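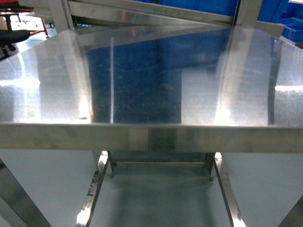
Ramness Community Kitchen - progress report to the Gillies Fund
Reporting period: June to September

Summary

The refit of the preparation room at Ramness is mostly complete. The new stainless steel table with its overhead rack is in place, the blue storage bins have been bought, and the room has been in regular use since the middle of August. Two items are behind schedule: the second hand-wash sink and the shelf labels. We have spent most of the grant and do not expect to ask for more.

Work completed

The old prep counter was taken out in June. It had been repaired several times and the environmental health officer had marked it for replacement at the last two inspections. The floor under it needed more work than we had planned for. One section had lifted along the wall and had to be cut out and relaid, and this took up most of the contingency.

The steel table came from Stallow Catering Supply in July. We chose the model with a frame over the back so that things in use during packing can be kept off the work surface. The polished top shows every smear, and the morning crew now wipes it down and dries it with a separate cloth at the end of each session. That has added a few minutes to closing, but it also means spills are found the same day.

The bins are blue so that they are not mixed up with the gray ones used for deliveries. They stack when empty and are washed on site. Lids were on back order for three weeks. During that time we used film, and we would not want to do that again.

Use of the room

Packing sessions now run on 4 mornings a week, up from 3 before the refit. From June to September the kitchen sent out roughly 4,000 meal boxes to households in Ramness and Nindley. July was low because the room was closed while the floor was done, and boxes that month were packed in the church hall at Nindley. Numbers recovered in August.

The crews say the main difference is space. On the old counter, boxes had to be filled in two rounds because there was no room to lay them all out. They are now laid out once, filled from the back and moved to the cart from the front. We have not timed this properly, but the morning session has been finishing before noon on most days.

Problems and delays

The second sink was due in August. The plumber found that the waste pipe on that wall is too narrow, and the landlord has to agree to a larger one. We have their agreement in principle and are waiting for it in writing. Until then everyone uses the existing sink by the door, and we have kept the crews small enough for that to work.

The shelf labels were printed in the wrong size and have gone back. Handwritten ones are up in the meantime.

There is also some glare off the tabletop under the ceiling lights. Two people on the early session have mentioned it. We have asked for a price on diffuser covers and will pay for these out of our own funds if they are not too expensive.

Spending

The table, rack, delivery and fitting came in slightly under the quote. The floor came in over. After the bins and lids, $800 of the grant remains unspent. We ask to carry this forward and use it for the sink, as agreed in the original budget. Receipts for everything else are attached.

Next steps

 - Get the landlord's written consent and book the plumber
 - Put up the corrected labels
 - Update the cleaning schedule to include the rack, which was left off the first version
 - Run the food safety refresher for all crews once the sink is in

The next report will cover October to January and will include final figures for the refit.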